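Progress report to the Verschueren Fund
Project: Shared Reading and Repair Rooms, Rorkton
Submitted by: Mieke Cuypers, project coordinator
Date of report: 7/15/20

1. Introduction

With this report I want to inform the Fund how the work in Rorkton has advanced in the second period of the grant. The first report was mostly about the contracts and the lease. Now the building is in use for part of its rooms, and I can write more about books and about people. I have tried to keep the same order of chapters as in the first report, so the two can be laid next to each other.

As you know, the project has two parts. The first part is the village lending library, which had closed when the school moved to Gruvar. The second part is the oral history collection, where older inhabitants tell about the years of the brick works. Both parts are placed in the old school building. The grant of the Fund pays for the library and for half of the oral history work. The other half comes from the municipality.

2. The lending library

The catalog is ready. Jelle Kramer has entered 2546 titles, and this is the complete collection that we took over from the school, plus the gifts we accepted until the closing of the list. It took longer than I had planned in the first report. The old cards were written by different hands, and for many books the year of printing was missing or was clearly wrong. Jelle decided to take each book in the hand again and not to trust the cards. I agreed with him, although it cost us several weeks, and I still think that it was the right decision.

The catalog program is the one from Sinolier which we described in the application. It does what it should do. One point is less good: the search does not forgive spelling mistakes, and for the family names in our local history shelf this is a real difficulty, because the same name can be spelled in three ways. We have asked Sinolier if this can be changed. They answered in a friendly way that it is on their list. In the meantime Jelle has put the other spellings in the notes field, where the search can find them.

The books are standing now in the following order: children's books in the low shelves by the windows, novels along the long wall, local history in the closed cabinet, and everything else by subject in the middle. We have not used the decimal numbers which the school had on the backs of the books. Most of our readers did not understand them, and the labels were falling off. Instead each subject has a color.

Lending is still limited. A reader orders by telephone or by a note in the letter box, and the books are put ready in a paper bag with the name on it. It is slow, but the readers are patient. Many of them ask us to choose for them, and Hala Zein has become very good at this. She keeps a small notebook with what each reader liked and did not like, and she does not send the same kind of book twice if it came back unread.

3. The building

The big reading room is finished and painted. The two smaller rooms on the north side are not finished. The carpenter has placed the window frames, but the inner sills are still missing and the electricity is only temporary.

The floors were a point of discussion in our last meeting with the Fund. We had asked in the application for new wooden floors in all rooms. After the inspection it was clear that the money would not be enough for this, and we have chosen to keep what was good and to repair what was bad.

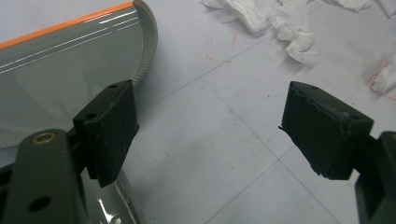
The saving on the floors is used for the heating, with the written permission of the Fund from the spring. The boiler was older than we believed, and the installer advised us not to repair it any more. The new one will be placed in September, before the cold begins. We have received 2 offers and took the second, which was a little more expensive but includes the yearly service. I attach both offers to this report.

There is one more matter with the building that I must mention. The roof above the entrance is leaking at the side of the chimney. It is a small leak and we have a bucket under it, but the entrance cannot be painted before it is solved. The municipality is the owner of the roof and has to pay for it. I have written to them and I have received an answer that the letter has arrived. I will write again.

4. The oral history collection

This part is going better than we expected when we wrote the application. We had promised the Fund 12 conversations by the end of this period. There are 17. The reason is mostly Toon Kramer, who worked himself at the brick works until it closed and who knows everybody. When Toon calls somebody and asks for an hour, it is difficult to refuse him.

The conversations were recorded by telephone or outside in the garden, with good distance. The quality of the telephone recordings is not beautiful, but every word can be understood. For the ones from the garden we have some wind, and in one of them a rooster.

The subjects are broader than our list of questions. We had prepared questions about the work at the ovens, the wages, the accidents and the strike. The people answer them, but after some time they begin to tell about other things: what was eaten at noon, who was allowed to use the telephone of the foreman, how the clay dust could not be washed out of the sheets. Vandana Katiyar, who is leading the conversations, has learned to let them speak. She told me that the best material comes after the last question, when people think that it is over.

Transcription is behind. Of the recordings 7 are typed out completely and checked by the speaker. For the others there is only a short summary with the times. The dialect makes it slow. The automatic program that we tried made so many mistakes that correcting it took longer than typing, and we stopped with it. Vandana and Toon now do it together: she types, and he listens for the words which she does not know. They have started a list of these words with their meaning, and I would like to print this list as an attachment to the final publication.

Each speaker has signed the permission form. Two speakers wanted that their name is not published, and this is of course respected. One family asked us to take out a passage about a neighbor who is still living. We have taken it out of the text, and the recording is closed for 30 years.

5. The photographs and papers

Together with the stories, people bring us papers. This was not foreseen in the application. There are pay books, wedding photographs, a membership card of the brass band, a drawing of the second oven made on the back of a calendar. We do not have the space to keep originals, and I think that they belong with the families. So we borrow them, make a good copy, and give them back with a copy of the receipt.

For this we need a clean table, good light and acid-free envelopes. The table and the light we have. The envelopes are ordered from the small material budget, and you will find them in the financial overview under "office".

Describing the papers asks much more time than copying them. Toon can often name the people on a group photograph, but not always, and sometimes two speakers give a different name for the same face. In this case we write down both names and who gave them. Hala has proposed to hang the group photographs with empty name strips in the reading room when it opens fully, so that visitors can help. I like this idea very much and we will try it.

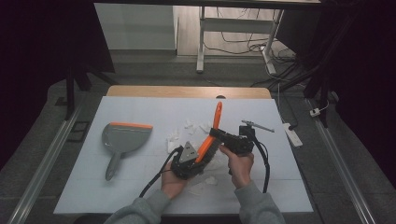
6. Finances

The complete overview is in the attachment. In this chapter I only explain the differences from the budget.

Personnel: lower than planned. Vandana began one month later than in the contract, and this month was not paid.

Building: as planned in total, but divided differently, as I explained in chapter 3. The floors cost less and the heating costs more.

Books: lower than planned. We have not bought new books in this period, except for the children's shelf. I ask the Fund to allow us to move this amount to the next period. The readers have given us a list of wishes, mostly detective novels and books about gardening.

Communication: higher than planned. The printed letter to all households was not in the budget, but without it many older readers would not know that they can order by telephone. Not everybody in Rorkton looks on a website -- my own mother included.

7. Planning for the next period

The first task is the opening of the reading room with fixed hours. We plan two afternoons and one morning each week, with a limited number of visitors if this is still necessary. Hala will be responsible for the hours and for the key.

The second task is the transcription. I would like to have all recordings typed before the winter. Vandana thinks this is possible if we do not start new conversations in the coming months. Toon is not happy with this, he has three more people on his list and one of them is of a high age. We have agreed that this one conversation will be held and the other two will wait.

The small rooms on the north side should be ready when the heating works. One becomes a quiet room for listening to the recordings, the other a room for the school class from Gruvar, which wants to visit us with the oldest children. The teacher has asked if the children can interview a speaker themselves, and we are looking for somebody who would enjoy this.

8. Questions to the Fund

I have the following questions, and I would be grateful for an answer before the summer closing of your office.

May the unused amount for books be moved to the next period, as described in chapter 6?

May the list of dialect words be printed with the grant money, if the printing costs stay within the budget for the publication?

Does the Fund wish to receive the closed recordings as well, or only the list with titles?

The attachments are the financial overview, the two offers for the boiler, the printed letter to the households and the list of recordings with the length of each one. For questions about the catalog you can also write directly to Jelle, who is in the building most mornings.

With kind regards,
Mieke Cuypers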